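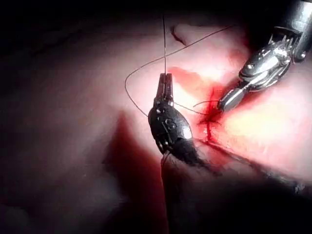

Suturing module, week six: thread management and what went wrong with our labels

Posted Thu 14 March | 3 comments | 12 shares

Progress notes for the surgical robotics elective. I am on the perception half of the project, so most of this is about finding thread in images and very little of it is about surgery. The other half of the team works on motion and posts separately.

Our term project has the working name Curbridge. The goal is narrow: given one image of a suturing task, output the path of the thread as an ordered curve, starting at the jaws that hold it. We do not predict what the operator will do next. We do not grade skill. The course staff suggested both at the proposal stage and we turned both down, which I still think was correct.

The starting point

Last August the previous group left us 2000 labeled images and a segmentation network that marks each pixel as thread or background. On paper it does well. In use it has one large problem, which is that a mask is not a curve. Where the thread crosses itself or runs behind an instrument, the mask gives you a blob or a gap, and you have to decide which end goes where.

The image at the top of this post is a good summary of the difficulty. The black driver holds the thread, and a long loop swings out to the left and comes back across toward the upper right, where it goes into the glare. Against the shadow on the left the background is nearly as dark as the thread. Against the pale tissue the contrast is fine until you reach the highlight, and then it is gone. There is also a short piece hanging by the shaft below the wrist, and the old network loves to join pieces like that to the main strand.

What we changed

1. Labels are now splines. Each annotator clicks points in order from the jaws outward, and marks any stretch where the thread is hidden or washed out. We relabeled 600 images this way. It is slow work. The tool is a small script one of us wrote over a weekend and it still loses your last point if you zoom while dragging.

2. Instruments are masked first. The silver grasper was a steady source of false thread, mainly at the ridged joints and cable channels in the wrist, where a thin bright edge next to a thin dark one looks a lot like a strand. Running the instrument mask first and removing those pixels fixed most of it. The cost is that thread lying directly over an instrument is removed too, and has to be bridged later.

3. Tracing uses a direction penalty. At a crossing, the tracer prefers the branch that bends least. Suture is springy enough that this is usually right. It fails close to the wound, where the thread is pulled tight and changes direction sharply.

4. Blood is its own class. Thin red streaks on pale tissue were being traced as thread. Adding a separate class for them helped more than any change to the network itself.

Results so far

The test set has 114 images. The old pipeline got the full path in the correct order on 49 of them. I am not going to publish the new number until we have rerun the split, as I found two near-duplicate images shared between training and test on Tuesday night and there may be more. The check is running on the Tamayo machine now, if the queue ever moves.

Failures fall into two groups. The first is glare, and I don't expect to solve it from a single image. The second is the tail problem – short loose pieces joined to the wrong strand. I have a length threshold in place, and it is a hack. It also drops real tails when the thread is cut short, so it will have to go before the final demo.

Open items

Polarizer for the bench light: ordered from Bitedis, not here yet. It only helps with the practice pads on our own bench, so recorded images keep their highlights.

Annotation guide: section 4 still says to skip hidden stretches. Please ignore it. Click through them and set the hidden flag.

Fultberg student showcase: the abstract is in. We asked for a table near an outlet and got no reply.

Code: the tracer is on the course server under our group folder. The branch called "final" is not the current one. Use "trace2".

Next post will cover the spline fitting, including why I went back to cubic after two weeks on something fancier.

3 comments | Share this post

Get new posts by email. Enter your address to subscribe. You can unsubscribe at any time.

This site uses cookies to remember your settings and count visits. Accept | Manage preferences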